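Flirnari Countertop Dishwasher: Set-Up Guide
Section 2. First Fill and First Wash

Before you start

Read this section through once before touching the hose. It takes less time than mopping.

You will need a bucket, a dish towel, the gray inlet hose from the accessory bag, and a counter that can hold a full machine. The shelf over the radiator is not a counter.

Filling and running

1. Set the machine level. Turn the front feet until the door stays where you leave it.

2. Push the inlet hose onto the port marked IN. The port marked OUT is next to it and looks just the same. We have written to the design office about this.

3. Run the drain hose into the sink and clip it down. An unclipped drain hose will get up and water the kitchen.

4. Plug the machine in and press Fill. Wait for two beeps. One beep means it is still thinking.

5. Leave the racks empty and choose Rinse. Press Start and close the door firmly.

6. When the rinse ends, feel along the bottom of the door with a dry finger. If the finger stays dry, go on to Section 3.

Note: The Rinse program lasts 60 minutes. The display counts down evenly until the last minute, which it enjoys and may repeat.

Caution: Use dishwasher detergent only. Dish soap makes foam, and the foam will find the door.

Caution: Do not lift the machine while it holds water. Drain it first with program 2. 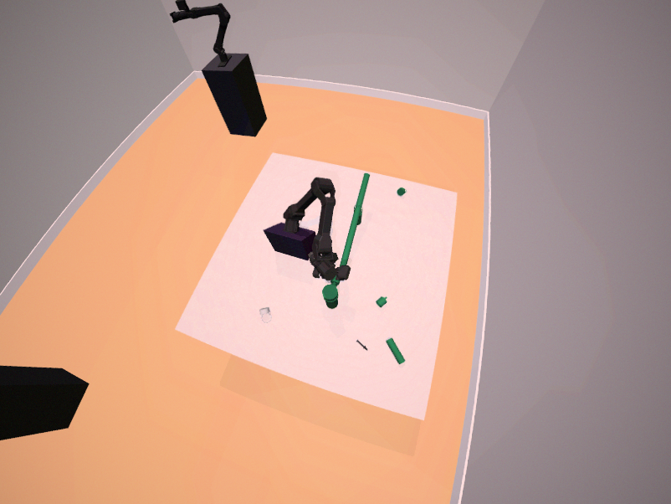

If the display shows E4, the inlet hose is kinked. Straighten it and press Fill again. If it shows E7, the hoses are swapped; see step 2 and accept our sympathy.

If it shows nothing, check the plug, then the wall switch, then whether someone else in the house needed the outlet for a toaster.

Spare hoses are sold as part 2932. The older Minlow hose fits the port nicely and leaks all the same, so please stop ordering it.

Text revised 8 September 2023 by Myrtle Lindqvist. Step 6 was added at the request of Sunita Sorensen, following a wet August.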